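About Skiromik - who we are and what we're working on
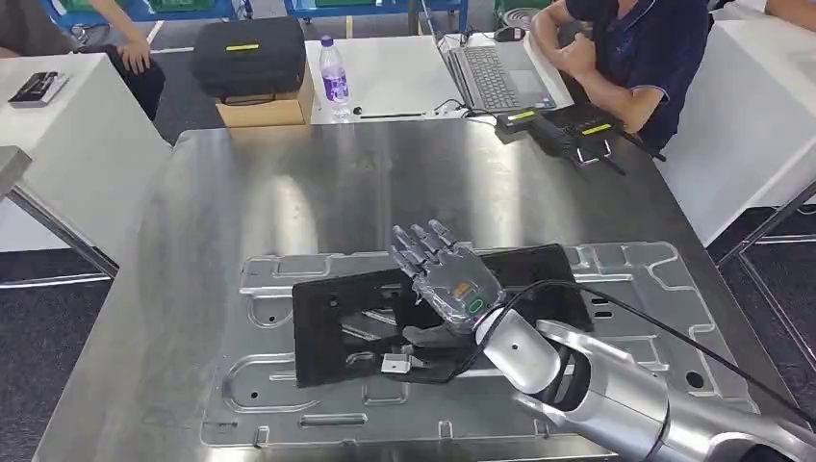
The hand over a black panel on the grooved fixture plate, Pryor workshop.

Skiromik is a small research company. We work on one problem mostly: getting a five-fingered robot hand to pick up flat things. Panels, covers, thin plates. Stuff a person lifts without thinking and a robot hand fumbles, over and over.

Started by Raelene Donnelly and Clem Ngata. Raelene came from hand therapy of all places, Clem from machine tooling. First office was Clem's garage in Ponton. Now in Pryor, one big room, carpet floor, too many tables.

The method

We call it Werkach. Short version - the hand doesn't go straight for a grasp. It comes down palm first, touches the part lightly with one or two fingertips, slides it a little and watches how it moves. From that slide it works out where the edge is and which finger should go under. Then it lifts.

Older approach (ours too, for a long time) was plan the whole grasp from the camera and close. Fine for blocks and bottles. Bad for black panels, where the camera gets very little to go on and the edge sits flush with whatever is underneath.

The slide step is learned from people. Operators drive the hand, we record joint angles and fingertip force, and the model trains on that. Our current set is 3,820 lifts, all done in this room. We keep the failed ones in. Clem wanted them out, Raelene didn't, we tried both and the model with the failures did better on parts it hadn't seen.

Where it stands

In our last test round we ran 200 lifts with the slide step and the same number without. Without it the hand got 75 parts up clean. With it, 4 drops in the whole run, everything else came up and stayed up. Same parts and same fixtures both times. We were pleased, then we changed the lighting and it got worse, so thats the current job. A writeup is coming in September if the lighting work goes ok.

Not solved yet: anything bendy. Anything under a film or a sticker. Two panels stacked - it takes both, every time.

Working with us

We take on a few outside parts each year for testing. Send a drawing and a couple of spares you dont need back. Metal and hard plastic preferred. We'll tell you if the hand can't do it, and you get the force logs either way.

Students welcome for a placement, ask early. You'll spend the first weeks driving the hand, everyone does, Raelene included. It is slower then it looks and your shoulders will notice.

Visits by arrangement only, write first.

Page last updated 30 March 2019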